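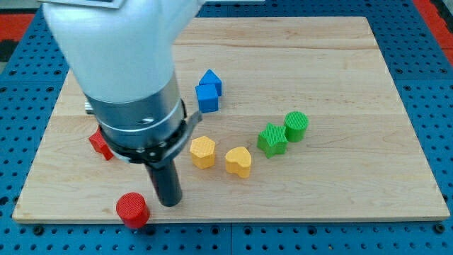

Page last changed: 29 November 2022

Trultodeo seeks a Robot Incident Technician (and several patient members of the public)

Print this page | E-mail this page to a friend

On its good days our arm sorts toy blocks. It finds a star, a heart or a cylinder on a wooden board, pushes it where it has been told to push it, and goes back up to wait for the next one. On the day that led to this advertisement it came down on a red cylinder, decided that the board was 40 millimetres lower than the board has ever been, and carried on. The emergency stop was pressed. The arm considered the matter and stopped a little later than it should have.

No one was hurt. The cylinder was found behind a radiator. The board has a dent in it which visitors are now shown before they are shown anything else.

We have since had the stop circuit rebuilt by Takács, who were very polite about the old one. The arm is back at work at reduced speed, behind a light curtain, and we are happy with the wiring. What we still don't have is an explanation for the 40 millimetres. It has happened twice more, both times slowly and both times caught in good time by the new limits. We would like to hire somebody who finds that sort of thing irritating enough to stay until it is solved.

The job

You would spend most of your week at the bench with the arm, the blocks and the logs. Part of the work is making the fault happen on purpose, which so far it has refused to do in front of anyone senior. You would also write up each incident in words that our insurers can follow, look after the lock-out procedure, and have the right to switch everything off without asking. The last technician, Szabolcs Fodor, used that right often and was thanked for it nearly every time. He has moved to Josport to work on conveyor belts, and has kindly left 80 pages of notes. The handwriting improves after page twelve.

You will need:
- a couple of years with industrial or laboratory arms, or a good story about why that doesn't matter
- working knowledge of safety circuits, and a healthy dislike of bypassed ones
- enough Python to read other people's
- the ability to write "I don't know yet" in a report and sign it

A degree is fine. So is no degree. Please don't send us a video of yourself standing inside a robot's reach with your arms folded. We had three of those last time.

The post is full time for two years, based at our Prindetti building, and reports to Ilona Tóth. Parking is poor. The coffee is Ilona's own and is strictly controlled.

Also wanted: people to press the button

Separately, Valdemar Hedegaard is running a study on how quickly people notice that a robot is about to do something stupid. You sit at a desk on the far side of the light curtain, watch the arm move blocks about, and press a large button when you think it is going wrong. Sometimes it will be going wrong because we asked it to. If it goes wrong for any other reason, the session ends there and you still get paid.

Each session has 40 short runs and takes an afternoon with a break in the middle. You must be over 18 and able to tell red from green, as several of the tasks depend on it. No experience is needed - people who work with robots tend to forgive them too much, so we are taking only a few of those. Sessions run through December, and we have room for 102 participants.

How to apply

For the job, send a CV and one page on a fault you found, or failed to find, to Ilona Tóth at the Prindetti building. Shortlisted people will be given half a day with the arm and one of our real logs. For the study, leave your name with reception and Valdemar will ring you back, usually at lunchtime.

Comments (4)

Barnabás Rácz: Have you checked whether the tool offset is being reloaded after a restart? We lost a month to that, and a very nice vice.

Valdemar Hedegaard: Checked, thank you Barnabás. It would have been a lovely answer. Sorry about the vice.

Ernő Balogh: Can I do the button study if I already applied for the job?

Ilona Tóth: One or the other please, Ernő. The half day with the arm would rather spoil the surprise.

Print this page | E-mail this page to a friend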